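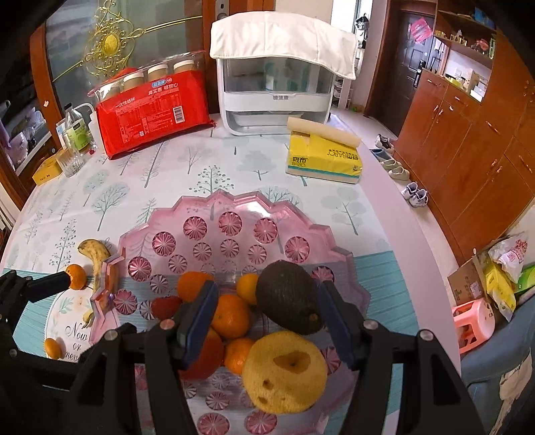 Picking fruit at the dining table: one gripper open over the platter, the other holding a tangerine.

Prelovow Hand Gripper - Frequently Asked Questions

These are the questions that come in most often from people building the gripper at home or at the Mostyn workshop. If yours isn't covered, write to Hefin Maddocks through the contact page.

Do I need a robot arm to use it?

No. You hold it and work the jaws yourself. If you want to put the same jaws on an arm later, the back plate comes off and the mounting drawing is in the downloads folder. We don't supply a plate for every arm, so check the hole spacing on yours before you cut anything.

Do I have to build a pair?

One is enough to learn the build and to pick up most fruit. Build the second when you want to hold something with one hand and move something else with the other. The left and right units use the same parts. Mark them on the handle, or you will mix up the calibration files.

Can I build it at home, or do I need the workshop?

Everything except the back plate can be done at a kitchen table with hand tools and a small printer. The back plate needs a drill press if you want the holes square. Mostyn has one, and members can book it on Tuesday evenings.

Which plastic should I print the linkages in?

PETG has held up best for us. PLA works, but the pivot holes wear oval and the jaws start to rattle. Print the linkages flat. If you stand them up to save bed space, they split along the layers the first time you squeeze something hard. Color makes no difference to how they work.

The jaws don't close evenly. What did I do wrong?

Usually one linkage is in backward. The two sides are mirrored and the difference is small, so lay both out on the drawing before you put any screws in. If they are the right way around, loosen the pivot screws a quarter turn and close the jaws by hand. They should meet in the middle under their own slack. Then tighten one side at a time.

How tight should the screws be?

Tight enough that there is no side play, loose enough that the jaw drops when you tip the handle. Use a small dab of thread locker. The screws go into plastic, so stop when they stop.

What should I use for the pads?

Soft sheet that you can cut with scissors. Cut both pads from the same piece so they wear alike. Clean the jaw face with alcohol before you stick them on, and leave the gripper alone overnight with the jaws clamped lightly shut. Pads are a consumable. Change them when they go shiny.

Why do you practice with fruit?

It's cheap, it comes in different sizes, and it shows bad technique. A tangerine rolls if you come in off center. An avocado is heavier than it looks and slides out of worn pads. A banana has to be taken near the middle or it swings. Start with single pieces on a tablecloth, then move them in and out of a dish with a raised rim. A full dish is harder, as the jaws need room on both sides of whatever you are picking.

Does it bruise the fruit?

It can. Ripe bananas are the worst. Squeeze until the piece stops slipping and no further. Eat the practice fruit the same day, and wash it first.

What electronics are in it?

In the basic version, none. The logging version adds a position sensor on the main pivot and a small board in the handle, both from the Vamoseo kit. The board records jaw opening while you work. It holds 3,000 grips before the memory fills, then it stops recording. It does not overwrite old data.

How do I get the data off?

Plug the handle into a computer and open Clakeck. It finds the board by itself on most machines. If it doesn't, try another cable - a lot of phone cables are charge only. Export as CSV if you plan to use anything other than Clakeck to look at it.

How often do I recalibrate?

Every 24 hours of use, and any time you change the pads. Close the jaws fully, press the button, open them fully, press it again. Pad thickness changes the closed reading more than you'd expect.

Can my kids use it?

The basic version is fine with an adult nearby. The linkages will pinch a finger if it gets between them. There is a guard file in the downloads folder, and we suggest you print it.

Can I sell ones I've made?

Yes, as long as you include the drawings and say they came from Prelovow. Please don't send your buyers to us for repairs.

Where do I get spare parts?

Print your own if you can. Mostyn keeps a drawer of linkages and pivot screws by the drill press, and members can take what they need and write it on the sheet. Sensors and boards have to come from Vamoseo.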